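The shop that taught its robot to tidy up

When Clundero, the hardware and garden chain, closed its Wirkidum branch for refitting and reopened it as something between a shop and a laboratory, the staff were told three things. Their jobs were safe. Their hours would stay the same. And they would be getting a colleague who did not need a tea break, which was received about as warmly as you would expect.

The colleague is called Han. It has two arms, two black grippers and a patience that the humans in the building find slightly insulting. Its job, for now, is returns and strays: the screwdriver abandoned among the bath mats, the scissors that travelled as far as the till before their owner thought better of it. Anyone who has worked in retail knows that this is half the job. Customers pick a thing up in one aisle, carry it about like a small pet and release it into the wild in another.

The Wirkidum branch stocks 913 lines of hand tools and garden bits, and before Han came, putting the strays back took up the first hour of the early shift and most of the last hour of the late one. It was dull work, and everybody complained about it. Then it was taken away, and a surprising number of them complained about that.

"It was the only part of the day when I didn't have to talk to anyone," says a sales assistant with eleven Christmases behind her. She used to do the pegboards alone before opening, with the radio on. Now she spends that hour at a practice table, keeping an eye on a machine that is learning to do the pegboards. 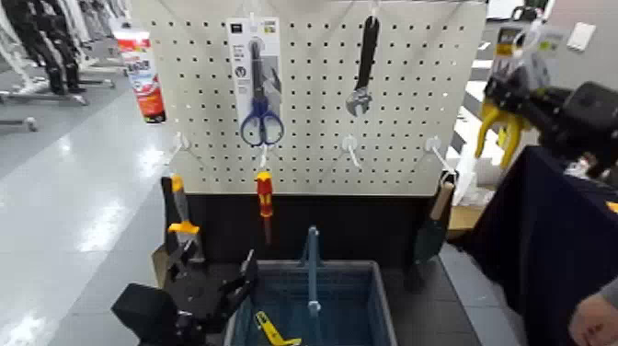 By the Clundero staff magazine's visiting writer
Retail and working life, 2 February 2022

The practice table is a modest affair. A white pegboard, a handful of hooks, an adjustable wrench, a pair of scissors in their packet, a blue basket for whatever is in transit. Hanging a screwdriver on a hook is a task most of us would give to a bored nephew. For Han it is a question of angles, grip and nerve, and the branch has a logbook to prove it. In its first full month the robot made 428 attempts at hanging items up. The log does not dwell on the early ones. Somebody has drawn a small gravestone beside the entry for a plant mister.

What has changed most for the staff is what they are asked to notice. The old skill was speed. You learned where everything lived and you got it there with your elbows if necessary. The new skill is explaining, and it is harder than it sounds. Why does a trowel go back handle up? How do you know a hook will take a second packet? People who had been doing this for years found they had no idea how they did it, and were then sent on a half-day course to find out.

The course is run from Skadport, where the company has its head office and, it is said on the shop floor, its better biscuits. Five people from Wirkidum have been through it so far. They come back with a certificate, a slightly higher hourly rate and a vocabulary. A dropped spanner is now a "failed placement". When one of the humans drops a spanner it is still called something else.

The rate is no small matter. It came only after a long and rather stiff set of meetings, in which the staff pointed out that if they were teaching, they would like to be paid as teachers of some kind. Management said it had been about to suggest the same. There is no record of this.

Not everyone is persuaded. One man from the paint counter has declined the course twice and says he will go when the robot can mix a decent magnolia. Others worry about June, when the trial is due to be reviewed and the promise about jobs comes up with it. Nothing in writing goes past that date. The company says it wants Han in 100 branches eventually, and has been less exact about how many people it wants in them.

Meanwhile there are small comforts. The late shift gets away on time more often. Backs are better, according to the people who own them. And customers, who rarely say good morning to the staff, have taken to saying it to Han. The sales assistant answers on its behalf. She has also moved her radio to the practice table, low enough that head office need not hear of it, and has started coming in ten minutes early.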